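Shop > Marking & Masking > Blue Tape
Tapes | Papers | Plates | Contact

Tristis Blue Marking Tape, 163 ft roll

The maker says "straight lines every time." We doubt it. A tape goes where your hand puts it, and Tristis wanders like any other. What you get for $5 is a strong blue that shows up well on gray and on brown paper.
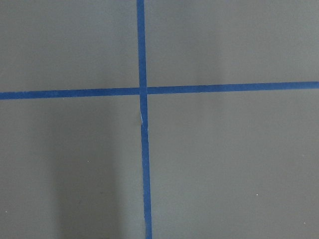
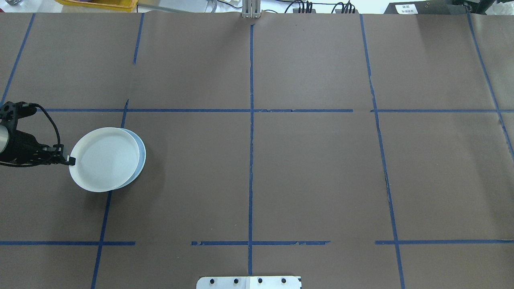

Blue tape laid by hand. First: a single cross on gray. Second: a grid on brown paper, with two plates.

Torn ends look ragged, so cut it if looks matter. Rommel Marquez in our Urdale store would still pick Pundov for long runs. We have no proof it's worth the extra $3.

Sold singly. 17 rolls left, more in December.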